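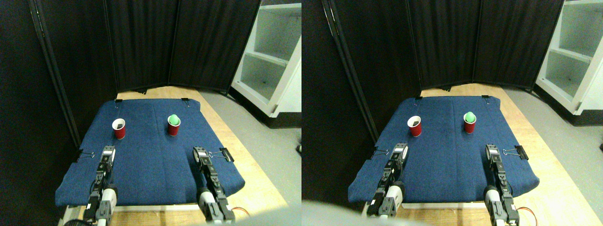 Two red cups and a green ball on a blue mat.

How do I quiet a rattly table at game night? Mine sounds like a train. Adar, Bumton area.
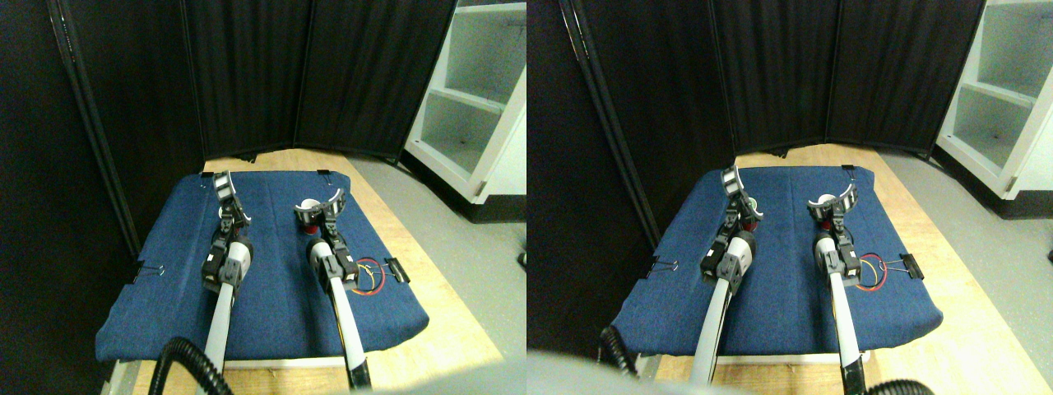 Answer 1 (7 votes)
Pad it. Old denim over batting, pulled tight. I clip mine at the sides so it comes off for washing,

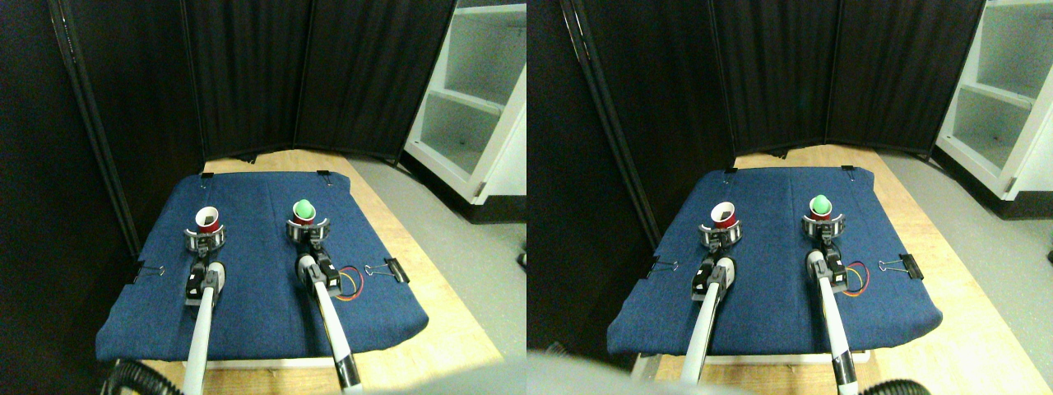 and on Monday it goes back on, slightly more wrinkled than I am. Skip glue.

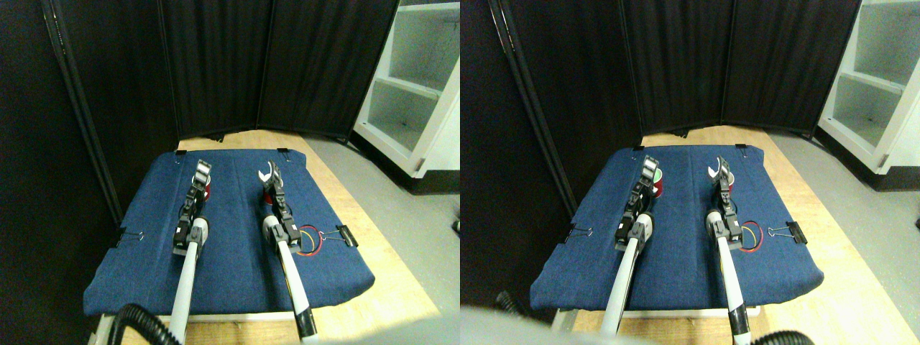 Answer 2 (2 votes)
Get quieter friends.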